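Die Zelle gehört denen, die an ihr arbeiten
Warum ich die Wartung unserer Zweiarmzelle nicht mehr in fremde Hände geben würde
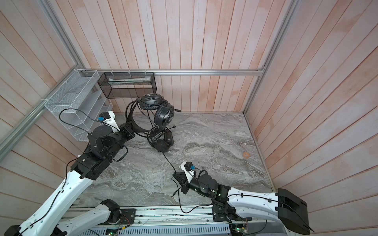

Das Problem mit den Kabeln

Seit dem Frühjahr betreue ich in Jarnholm eine kleine Zelle mit zwei Armen. Ein Rahmen aus Aluminiumprofilen, drei Wände mit Holzdekor, ein Boden mit Marmormuster, vorn eine Schiene, auf der beide Arme sitzen. Die Aufgaben wechseln. Zurzeit üben wir das Entwirren und Ablegen von Headsets mit Kabel. Wer so etwas noch nie mit Greifern versucht hat, hält es für leicht.

Über die Software solcher Anlagen wird viel geschrieben. Über die Schraube, die sich am Handgelenk löst, steht fast nirgends etwas, und über das Kabel, das sich beim Heben des Ellbogens spannt, auch nicht. Dabei gehen bei uns die meisten ausgefallenen Stunden auf solche Dinge zurück. Ich führe ein Heft an der Zelle. Nach 412 Betriebsstunden standen darin 48 Störungen. Davon hatten 20 mit Leitungen und Steckern zu tun. Die Programme kamen auf sieben, der Rest verteilt sich auf Schrauben, Greiferbacken, verrutschte Kameras und zwei Netzteile.

Man kann gegen diese Liste einwenden, dass sie nur eine einzige Zelle betrifft. Das stimmt. Ich kenne aber inzwischen drei Werkstätten mit ähnlichen Aufbauten, und dort klagt man über dasselbe, nur führt dort niemand ein Heft.

Wer soll das machen?

Als die Zelle aufgebaut wurde, war vorgesehen, dass ein Dienstleister aus Kundale einmal im Monat kommt. Janaka Talukder hatte den Vertrag ausgehandelt, und er war nicht schlecht. Der Techniker kam pünktlich, prüfte die Verschraubungen, schrieb ein Protokoll und fuhr wieder. Meine Kritik richtet sich nicht gegen seine Arbeit. Er sah die Zelle im Ruhezustand, und im Ruhezustand ist sie fast immer in Ordnung.

Ein Kabel, das am linken Arm entlangläuft, hat in der Grundstellung genug Luft. Dreht sich das Handgelenk nach innen, während der Arm tief nach hinten greift, wird die Schlaufe über der Kamerahalterung eng. Das geschieht nur bei einer bestimmten Aufgabe und auch dann nur, wenn das Objekt weit hinten links liegt. Wer den ganzen Vormittag davorsitzt, hört irgendwann ein leises Schaben. Wer einmal im Monat kommt, hört nichts.

Deshalb bin ich der Meinung, dass die laufende Pflege einer solchen Zelle zu den Leuten gehört, die sie täglich bedienen. Das heißt auch, dass sie dafür Zeit bekommen müssen, und zwar bezahlte Zeit, die im Plan steht. Bei uns sind es 40 Minuten zu Schichtbeginn. Um diese Zeit ist lange gestritten worden. Toivo Partanen, der die Planung macht, wollte sie auf eine Viertelstunde kürzen und hat mir vorgerechnet, was im Monat verloren geht. Ich habe mein Heft danebengelegt. Wir haben uns nicht geeinigt, aber die Zeit ist geblieben.

Was in der Zeit geschieht

Der Ablauf ist nicht kompliziert. Zuerst bleiben beide Arme stromlos. Ich bewege jedes Gelenk von Hand durch und achte darauf, ob es gleichmäßig läuft. Der Ellbogen rechts ist immer etwas schwergängiger als der linke, das war vom ersten Tag an so und hat sich nicht verändert. Wichtig ist nur, dass man es weiß. Ein neuer Kollege, der das nicht weiß, meldet am ersten Morgen einen Lagerschaden.

Dann kommen die Leitungen. Ich fahre sie mit den Fingern ab, vom Stecker am Greifer bis zur Schiene, und prüfe die Befestigungspunkte. Ein Kabelclip, der sich um einen Zentimeter verschoben hat, ist keine Störung und steht in keinem Protokoll. Am Nachmittag ist er eine.

An den Greifern sehe ich mir die Backen an. Bei weichen Teilen nutzen sie sich kaum ab. Bei Kopfhörerbügeln und Kabeln ist das anders, denn dort wird gedrückt, gezogen und nachgefasst, und auf den Innenseiten entstehen glatte Stellen. Wir tauschen, sobald man die glatte Stelle mit dem Fingernagel spürt. Das ist kein Messwert, ich weiß. Nimal Fakir hat eine Zeit lang versucht, mit einer Lehre zu arbeiten, und kam im Ergebnis auf dieselben Tauschtermine.

Erst danach wird eingeschaltet. Die Leuchtdioden auf den Platinen an der Vorderseite müssen grün sein. Die Arme fahren langsam ihre Grundstellung an, anschließend je eine Position in den hinteren Ecken. Bei dieser Fahrt schaue ich nur auf die Kabel. Zum Schluss der Abgleich der Kameras, und wenn eine Halterung sich bewegt hat, fängt man an dieser Stelle noch einmal von vorn an.

Ordnung im Arbeitsraum

Zum Aufbau gehört auch das, was in der Zelle hängt und liegt. An der hinteren Profilschiene haben wir zwei Drahtkörbe, einen weißen mit schrägen Fächern und einen schwarzen. Der weiße ist mit Kabelbindern befestigt. Darüber hat sich ein Besucher einmal abfällig geäußert, man sehe doch, dass das gebastelt sei. Es ist gebastelt. Ich halte das für die richtige Lösung.

Ein Kabelbinder hält den Korb fest genug für alles, was die Arme beim Arbeiten damit tun. Fährt aber ein Arm durch einen Fehler mit voller Kraft hinein, so reißt der Kabelbinder, und der Korb hängt schief. Eine verschraubte Konsole würde nicht nachgeben, und dann gibt das Handgelenk nach. Ein Korb kostet wenig. Ein Handgelenk kostet uns den Tag und die Kalibrierung dazu. Ich bin sehr dafür, sich bei jedem Teil im Arbeitsraum zu fragen, was im Ernstfall zuerst brechen soll, und das billigste auszuwählen.

Anders sehe ich es bei den Armen selbst. Auf der Schiene hat Improvisiertes nichts verloren. Die Platten, auf denen die Arme stehen, werden mit dem Drehmomentschlüssel angezogen und mit Lackstift markiert. Dinesh Debnath hat das eingeführt, gegen meinen anfänglichen Widerstand. Ich fand den Lackstift übertrieben. Inzwischen sehe ich an den Strichen in Sekunden, ob sich etwas gedreht hat, und habe mich bei ihm entschuldigt.

Über den Boden gehen die Meinungen bei uns auseinander. Das Marmormuster ist unruhig, und ein Kollege hätte lieber eine einfarbige Fläche, auf der Kabel und kleine Teile besser zu erkennen sind. Für die Kameras mag das bequemer sein. Nur werden die Arme später auch nicht auf einfarbigen Flächen arbeiten, und ein schwarzes Kabel sehe ich auf dem grauen Muster noch gut. Kleinteile übersieht man eher. Darum gehört zu den 40 Minuten auch der Gang mit dem Handfeger, und was auf dem Boden bleibt, soll dort mit Absicht liegen.

Das Gegenargument

Am ernstesten nehme ich den Einwand, den mir Kavinda Pramanik gemacht hat. Er leitet eine Halle in Jurnside mit deutlich mehr Zellen als wir und sagt, dass tägliche Pflege durch das Bedienpersonal zu lauter kleinen Eigenheiten führt. Jeder verlegt das Kabel ein wenig anders. Nach einem halben Jahr gleicht keine Zelle der anderen, und wer von der einen zur nächsten wechselt, muss neu lernen. Ein fester Wartungsdienst mit fester Vorschrift halte alles gleich.

Das ist richtig beobachtet, und ich habe es auch bei uns erlebt. Im November habe ich die Schlaufe am linken Arm vergrößert, ohne es einzutragen. Zwei Wochen später hat jemand sie wieder verkleinert, nach der Zeichnung, völlig korrekt, und am selben Tag war der Stecker beschädigt. Der Fehler lag bei mir. Eine Änderung, die nicht aufgeschrieben wird, ist eine Falle für den Nächsten.

Trotzdem ziehe ich daraus einen anderen Schluss als er. Die Zeichnung war ja falsch, und das hatte vorher keine Monatswartung bemerkt. Wer täglich an der Zelle steht, findet solche Stellen. Man muss dafür sorgen, dass der Fund in die Zeichnung kommt. Wir machen es jetzt so, dass jede Änderung im Heft steht, mit Kürzel und kurzer Skizze, und dass Janaka die Unterlagen am Monatsende nachzieht. Das Verfahren ist langsam und etwas altmodisch. Ein Heft hängt aber an einer Schnur am Profil und ist da, wenn man die Hände voll hat und das Passwort für das Ticketsystem nicht tippen will.

In einer großen Halle mag die Abwägung anders ausfallen. Bei einer oder zwei Zellen sehe ich keinen Grund, die Pflege auszulagern, außer dass es auf dem Papier sauberer aussieht.

Was ich mir wünsche

Von den Herstellern wünsche ich mir vor allem längere Leitungen und Stecker, die man mit einer Hand lösen kann. An unseren Armen sitzt einer davon so dicht am Gehäuse, dass ich zum Abziehen den halben Greifer abbaue. Außerdem Ersatzteillisten, in denen auch die kleinen Halter und Clips eine Nummer haben. Einen Motor bekomme ich in drei Tagen. Auf einen Clip habe ich fünf Wochen gewartet und ihn am Ende selbst gedruckt.

Von denen, die solche Zellen bestellen, wünsche ich mir, dass sie beim Aufbau jemanden aus der Bedienung dazuholen. Bei uns geschah das erst am letzten Tag, und da war die Schiene schon verschraubt, für die rechte Schulter etwas zu nah an der Seite. Man kommt mit dem Schlüssel an die hinterste Schraube nur mit einem abgewinkelten Bit. Es hängt jetzt neben dem Heft.

Den Vertrag mit Kundale haben wir behalten, in kleinerem Umfang. Der Techniker kommt noch zweimal im Jahr, prüft die elektrische Sicherheit und liest vorher die Einträge durch. Beim letzten Mal hat er am Vormittag eine Stunde lang neben mir gestanden, während die Arme liefen, und danach die Zugentlastung am rechten Handgelenk umgesetzt. Seitdem steht zu diesem Kabel nichts Neues im Heft.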